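**Subject:** Re: [robotics-club] Bottle task, where we are
**From:** Hanna Nowakowski
**Date:** Thursday, May 17, 2018

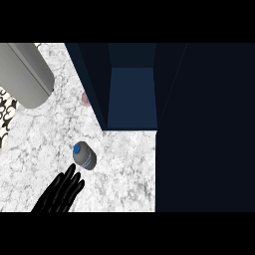 Marjan asked for a proper update on the kitchen task before the heat, so I'll try to cover everything in one message. We are still working on the approach and haven't moved on to the lift. The kitchen is the one Cengiz built for us in the simulator, with the marble worktop and the dark cabinets. I have been starting the bottle on its side, lying diagonally with the blue cap towards the upper left as seen from above, and bringing the black hand in from below with the fingers spread. The place to look is the small gap between the longest finger and the bottle. That gap is where the controller hands over from the arm planner to the finger code, and most of our trouble is there.

On Tuesday Selma wrote:

> I've read through the logs from the last batch. The arm gets to the hand-over point fine. After that the fingers start closing before the palm has come down far enough, so the bottle is pushed away and rolls. I don't think it's the friction setting. I changed that twice and got the same thing both times.
>
> Can we hold the fingers open for longer? Also, is the bottle's weight still the old value? In the file I have it's 10 grams, which can't be right for a full one.
>
> Selma

Yes to the first question. I've put in a delay so that the fingers wait until the wrist height has settled. It's a crude fix and I'd like to replace it with a check on contact at the palm, but it will do for this heat. The change is in the Dradby branch. Please don't merge it into the main one until Renata has looked at it, as she wrote the original timing and may have had a reason for it.

On the weight, you are right, and it was my mistake. I copied the value for the empty bottle when we changed over to the new object list. The full one should be 935 grams. I've corrected it in the shared file, so please fetch that again before you run anything. If you've saved your own copy of the kitchen, the old value will still be in it.

Other things, in no particular order:

- Scoring. The Rurnar rules give no points for touching the bottle, only for a lift that is held. Knocking anything else on the worktop loses 2 points each time. Cengiz, could you check that our own scoring script does the same? I think it only looks at the bottle.
- Cabinet. The overhanging part is a solid object in the simulator, and the planner knows about it. If you move the bottle's start position further up the worktop, expect the planner to take a long way round or give up.
- Camera. I've been using the overhead view for checking finger spacing. It's no good for judging height -- use the side view for that, or print the wrist height to the log.
- Logs. Please put your name in the file name. There are several called "test" and I can't tell whose they are.

Marjan, you asked whether we could try the bottle standing up as well. I'd leave it until the lying-down case works. The standing grasp needs a different wrist angle and we haven't got one worked out. If you want to make a start on it separately, go ahead, but use a copy of the kitchen.

The club room is booked as usual for the next session. I'll be late, so Renata will open up. If somebody could start the runs with the corrected weight before I get there, we'd have results to look at the same evening.

Hanna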